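Alistair Gourlay bakes bread at home and teaches a small evening class in Zolley. When I asked to speak about his kitchen, he wanted to begin with the counter.

"People ask me about flour," he says. "I prefer to talk about where you put the loaf."

He moved here from Prarkau in August, and the counter was the first thing he arranged. The bamboo board stays out all day, and the toaster stays close to it.

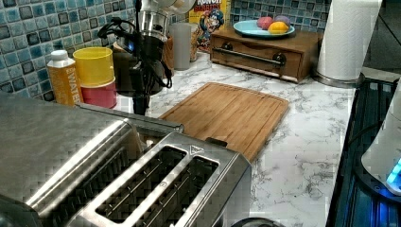
The toaster and the board, with the blue tiles behind.

"The bread goes from the board to the slot," he explains. "I don't want to walk with crumbs."

The board cost him 29 euros and it replaced an older one, which had split. He likes the groove near the rim. "A tomato is mostly water - you learn this quickly." 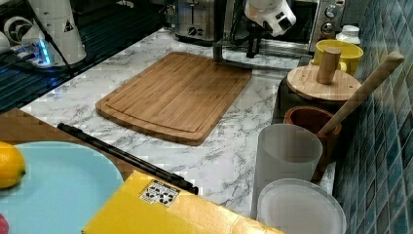
Things along the wall

Gourlay keeps his small tools against the tiles. The mortar came from his friend Abelardo Urrego, who cooks at Leitão, a restaurant with 87 seats.

"Abelardo told me to use it every week, or give it back. So I use it. Coriander seeds, mostly."

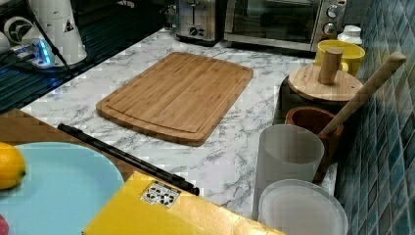 The pestle rests in its bowl, near the yellow mug.

I ask if the marble pattern is difficult to keep clean. He thinks for a moment.

"It is white, so you see everything. For me this is good. I wipe it at seven in the evening, then I make tea."

He is less patient with cupboards. "What I put inside, I forget. I once found 3 bags of the same rice."

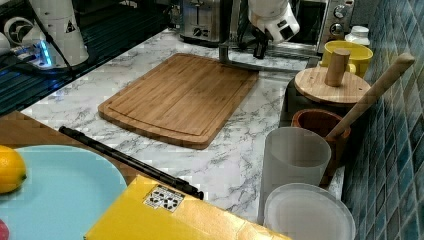
What he would change

"A longer counter," he says at once. "One more metre, and I could roll dough and slice bread at the same time."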